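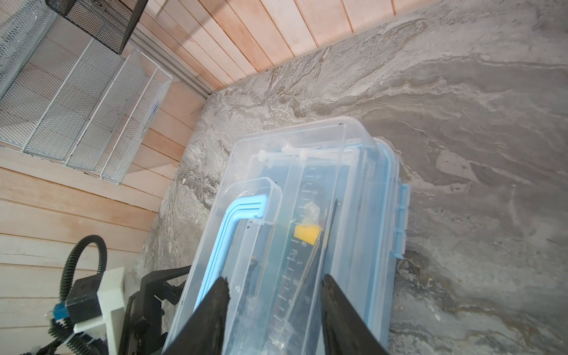 La caja del asa celeste, entre los dedos de la pinza.

ACTA DE LA REUNIÓN DE SEGUIMIENTO
Taller de manipulación, Kanosen
20 de julio de 2022

Asisten: Marcelle Chauvin (seguridad y explotación, preside), Darcy McKinnon (integración), el equipo de turno de mañana, el equipo de control y la persona de compras, que entra en el punto 3 y pide que conste que la convocatoria decía otra sala.
Excusa su ausencia: el representante de Sondemska, que envía un correo. Se lee en el punto 4.
Toma notas: control, por sorteo.

1. Acta anterior

Se aprueba el acta de junio con una corrección. Donde decía «el brazo se comporta» debe decir «el brazo se comportó durante la demostración». Lo pide Chauvin. McKinnon no se opone, aunque observa que la frase original era suya y que le tenía cariño.

Queda pendiente de aquella acta el rótulo de la zona de trabajo. El rótulo existe, está impreso y lleva desde junio dentro de un tubo de cartón en el despacho de integración.

2. Incidencia 66: presión sobre la tapa de una caja

McKinnon expone los hechos. La tarea era la de siempre: acercarse a una caja de plástico con útiles de escritorio, cerrar la pinza, levantarla y dejarla un palmo más allá. En la repetición 1687 el brazo bajó más de lo debido, apoyó el dedo derecho en la tapa y siguió bajando. El programa daba la maniobra por buena. La tapa tenía otra opinión y se rajó de lado a lado.

El operador pulsó la parada de emergencia. El brazo se detuvo. Hasta ahí, todo según el manual.

Lo que no figura en el manual es que, al rearmar, el brazo retomó la trayectoria en el punto exacto donde la había dejado, es decir, con el dedo sobre la tapa y ganas de continuar. El operador tenía en ese momento la mano izquierda sobre la mesa, retirando un trozo de plástico. Recibió un golpe en el dorso. No hubo herida, la revisión médica fue normal y el compañero volvió al turno esa misma tarde, con una bolsa de guisantes congelados que sigue en la nevera de la cocina y que se ruega no tirar ni cocinar.

Chauvin interrumpe para aclarar el orden de importancia. La caja vale lo que vale una caja. La reunión se ha convocado por la mano. Pide que en adelante el punto se llame «Incidencia 66: arranque tras rearme» y que la tapa pase a segundo plano. Se acepta. El título de arriba se deja como estaba en la convocatoria para no confundir el archivo.

Turno de mañana pregunta si alguien había visto antes ese comportamiento. Silencio de cierta duración. Control reconoce que «alguna vez» el brazo «daba un tironcito» al rearmar y que se comentaba en el café. Chauvin pregunta dónde está registrado el tironcito. En el café.

Se abre una discusión sobre la palabra tironcito, que se cierra con el acuerdo de no volver a usarla en ningún parte.

3. Causas

Entra compras.

Control presenta lo que ha encontrado en los registros del controlador Nudar. Hay dos fallos distintos que coincidieron el mismo día, y conviene no mezclarlos.

El primero es el límite de fuerza. Estaba fijado en 200 en el archivo de configuración desde la puesta en marcha. Tras la actualización de firmware, el controlador dejó de leer ese archivo y pasó a leer otro, con el mismo nombre y en otra carpeta, donde el valor era 905. Control define la situación como «una ambigüedad de rutas». McKinnon la define con otra palabra, que no se recoge.

Compras pregunta en qué unidades están esos números. Control responde que en unidades internas del controlador. Compras pregunta cuánto es eso en newtons. Control responde que depende. Chauvin pide que la próxima respuesta a esa pregunta no sea «depende» y que llegue por escrito.

El segundo fallo es el rearme. La parada de emergencia corta la potencia pero no borra la cola de movimientos. Al restablecer, la cola sigue viva y el brazo la ejecuta sin pedir confirmación. Según McKinnon, existe una opción para vaciarla, venía desactivada y se dejó así porque en las pruebas largas resultaba cómodo no empezar de cero después de cada parada. Pregunta de Chauvin: cómodo para quién. McKinnon contesta que para él, y asume el punto.

Turno de mañana añade un tercer elemento que no es un fallo del equipo. Para mirar de cerca la tapa hay que acercarse a la mesa, y para acercarse a la mesa hay que estar dentro del alcance del brazo. El botón de rearme se alcanza desde esa misma posición. Una persona puede, por tanto, tener una mano en el botón y la otra en el sitio donde va a caer la pinza. Fue lo que pasó. El operador insiste en que conste que siguió el procedimiento. Consta. Se ha leído el procedimiento en voz alta y, en efecto, dice «compruebe el estado de la pieza y rearme», en ese orden y sin mencionar dónde debe estar la mano.

Se debate si la posición de la caja tuvo algo que ver. Las cajas se colocan a ojo, giradas como caigan, con el asa plegada, y el sistema debe encontrarlas. Control sostiene que la estimación de altura falla con las tapas transparentes, que el cálculo atraviesa el plástico y se queda con lo que hay dentro. En los registros de la repetición 1687, la altura de agarre coincide mejor con el contenido que con la tapa. McKinnon cree que es probable pero quiere repetirlo con una tapa forrada de papel antes de firmarlo. Turno de mañana comenta que el brazo llevaba semanas intentando agarrar una regla a través de una tapa cerrada y que lo consideraban parte de su carácter.

4. Correo de Sondemska

Se lee íntegro. Ocupa dos párrafos. En el primero lamentan lo ocurrido. En el segundo recuerdan que la nota de la versión avisaba del cambio de carpeta y adjuntan la nota.

Se busca el aviso en la nota. Está en la última página, después de los agradecimientos.

Chauvin propone contestar con tres peticiones: que el controlador se niegue a arrancar si encuentra dos archivos con el mismo nombre, que el vaciado de la cola venga activado de fábrica y que los avisos de seguridad aparezcan antes que los agradecimientos. Se aprueba. Compras pide ir en copia y recuerda que el contrato de mantenimiento se renueva en breve, dato que ruega no incluir en el correo pero sí tener presente al elegir el tono.

5. Medidas

5.1. El brazo queda fuera de servicio desde hoy, con el interruptor general bloqueado con candado. Una llave la tiene Chauvin. La otra está en el sobre del armario de explotación, y quien abra el sobre lo anota fuera.

5.2. Control restaura el límite de fuerza a 200, elimina el archivo duplicado y añade una comprobación al arranque que muestre en pantalla el valor leído. McKinnon pide que se muestre en grande. Control pregunta cuánto de grande. Que se lea sin gafas.

5.3. Se activa el vaciado de la cola tras cualquier parada. Las pruebas largas empezarán de cero las veces que haga falta. McKinnon lo acepta «con duelo».

5.4. El botón de rearme se traslada fuera del alcance del brazo. Mantenimiento ha medido el cable y no llega. Se compra cable.

5.5. Nueva redacción del procedimiento: potencia cortada y bloqueada para tocar la pieza o la mesa; ambas manos fuera antes de rearmar; primer movimiento a velocidad reducida y hacia arriba. Redacta turno de mañana, revisa Chauvin. Se descarta incluir el dibujo que circuló por el chat, pese a su parecido con la realidad.

5.6. Ensayo con tapa forrada y tapa sin forrar, misma caja y mismo contenido, con el límite ya corregido y sin personas dentro de la zona. Se hará cuando estén cerradas las medidas 5.2 a 5.5. Antes, no.

5.7. Todo comportamiento extraño se registra el mismo día aunque parezca una tontería. El formulario se reduce a una sola página. El anterior tenía cuatro y pedía el número de fax.

6. Cajas de repuesto

Compras informa de que el proveedor, Kalogeropoulos, sirve el modelo solo por lotes. Turno de mañana cree que bastaría con pedir la tapa suelta. Kalogeropoulos no vende tapas sueltas. Se plantea arreglar la rajada con cinta. McKinnon advierte de que la cinta altera la superficie y arruinaría la comparación del punto 5.6. Se pide un lote. La caja rota se guarda etiquetada en el armario de explotación y no se utiliza para llevar el almuerzo, uso que al parecer ya se le estaba dando.

7. Ruegos y preguntas

El operador afectado pregunta si podrá estar presente en el ensayo. Sí, detrás de la línea. Pregunta qué línea. La que marca el rótulo del tubo de cartón, que McKinnon colgará antes de irse a casa.

Compras pregunta si la incidencia debe comunicarse a la aseguradora. Chauvin ya lo ha hecho.

Control solicita que se reconozca que la parada de emergencia funcionó. Se reconoce. Turno de mañana solicita que se reconozca que lo que vino después, también. Risas, salvo en explotación.

Se levanta la sesión. La próxima se convocará cuando llegue el cable.

Nota añadida tras la reunión: el rótulo está colgado. Está torcido. McKinnon lo sabe.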